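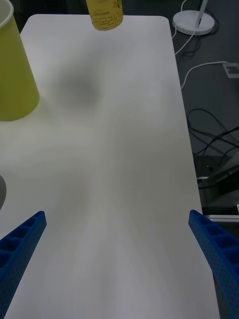

Finger swap on the Berka arm, thread. Printed the new pair overnight in blue, same lattice pattern as the last set but with deeper cells on the inner face. Mounting took 20 minutes, most of it spent finding the right hex key.

Changes from the previous version: wall thickness up slightly, tip blunted, hole spacing on the outer face unchanged so the old cover plates still fit. I have not put the cover plates back on. They trap dust and I take them off every week anyway.

Opening width is now 5 mm more than before at the tips. The driver did not know that, so the first close command stopped short and reported a successful grasp on nothing. Fixed in the config. If you run the Verhoeven driver, the value is max_aperture, and it is in meters. I entered it in millimeters once. The arm refused to enable, for which I am grateful.

Wrist camera: I moved the mount back so both fingers stay in view when fully open. Cost is a little resolution at the far edge of the table. Worth it. With the old mount I lost the tips when open and had to trust the encoder.

Table is the white one again. I tried a black mat in May and depth got better, but color segmentation got worse on anything dark. White has the opposite problem. Overhead light leaves long streaks down the middle of the surface, and the arm puts a soft shadow on it that moves whenever the arm does. The background subtraction step hated this. I removed the background subtraction step.

Current test objects are a tall yellow-green paper cup and a small yellow can. Two similar colors on purpose. My detector was sorting by hue and calling it shape.

The cup is the harder one. Tapered, light, and it deforms before the motor current changes by any amount I can measure. The plan is to close to a fixed width and hold there. Grip the upper part and it slides as the taper pulls away from the fingers. Grip near the base and it tips when the arm accelerates. There is a band in between that works.

The can is easy to hold and hard to reach. At the far end of the table the arm is close to full extension, and the wrist has to pitch down more than I like. First approach always looks fine in the simulator. The simulator's table is 30 mm lower than mine. I have now measured the table.

Ran 42 attempts on the cup with the old fingers before the swap, all with the same start pose. Failures were mostly slip. I will run the same set with the new ones before changing anything else, including the things I already know are wrong.

Someone asked about force sensing. There isn't any. Motor current only, filtered, sampled at 20 Hz, which is slow. A Halon load cell would fit behind the finger base if I redrew the bracket. I have redrawn the bracket twice for other reasons and left no room for it both times.

Cabling is the part I keep putting off. Everything on the right side of the table goes to the floor and stays there. Black cables for the most part, two white ones, no labels. I unplugged the wrong one this morning and spent a while debugging a network problem that was a lamp.

On that subject: label both ends. I have known this for years. Bag of labels is in the drawer at the Tovwood shop, and I am not at the Tovwood shop.

Print settings, for the two people who asked. Four walls, 30 percent infill, printed flat with the lattice side up. No supports. The small round holes come out a bit tight, so run a drill bit through them by hand. Do not use the power drill. The layers split.

Things I would do differently on the next set: a shallow groove at the tip for flat objects, a chamfer on the base so it seats without sanding, and a mark on each finger for left and right. They are mirrored, and the wrong one bolts on perfectly well.

Files go up once I clean out the old versions. The folder has three parts called finger_final and I need to work out which one is on the arm.

Next: the cup set with the new fingers, same start pose, same light, blinds down. Then the can from the near end of the table, then the far end. I will post the raw log with the numbers, including the runs where I bump the table.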